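Category: Course Handouts > Wood and Surface Finishing, Evening Program

Week 3: Getting a Board Ready for Oil

Welcome back, everybody, and thank you for staying late last Tuesday to help sweep up. This week we slow down a little and talk about the part of finishing that most people want to hurry through, the preparation, and I promise that if you read these pages before class the practice time will go much more smoothly. 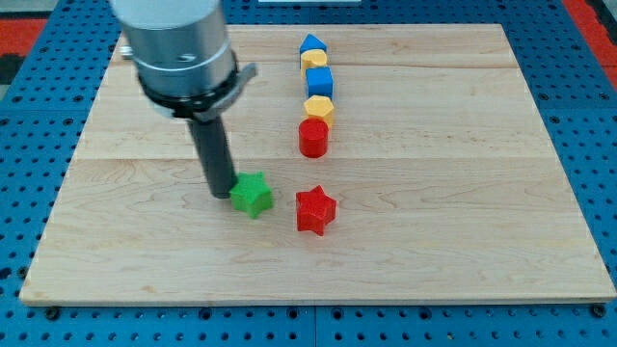 1. Reading the grain

Before you pick up any sandpaper, take your board over to the window and tip it back and forth in the light. Maple is a lovely wood to learn on, but it is a quiet one, and the fine waves in its figure can be hard to see under the ceiling lamps. Run your fingertips along it in both directions. One way will usually feel a bit smoother than the other, and I'd like you to mark that direction with a light pencil arrow on the back.

If your board is glued up from several strips, look at each seam too. The grain may run one way in one strip and the opposite way in its neighbor, and this matters a great deal if you plan to use a hand plane or a scraper. Dried glue is the other thing to hunt for. It seals the wood, so the oil can't get in, and you end up with a pale smear that only shows once you've put the first coat on (I have done this more times than I care to admit, once on a wedding present).

2. Sanding

Work through the grits in order: 80 if the surface is rough, then 120, 180 and 220. Always go with the grain, and wipe off the dust between grits. A stray crumb of 80 under your 220 paper will leave a scratch you could find in the dark.

Fold the paper around a cork block for the flat faces. For the edges you can use your hand, but go gently — corners round over very fast.

3. Raising the grain

Wipe the whole board with a damp cloth and leave it until it is completely dry. It will feel fuzzy, and that's fine! Go over it lightly with your 220 and the fuzz comes away. Please don't press hard at this stage or you'll open up fresh fibers and have to start over.

4. For next time

Bring your sanded board, two clean cotton rags and a pair of gloves. We'll be putting on the first coat of oil, and I'll talk about drying rags safely, laid out flat and never balled up in the trash. Read chapter 16 in the course book if you can find an hour for it.

Maiara Figueiredo

Contact the evening program office | © Meireles School of Craft | Back to top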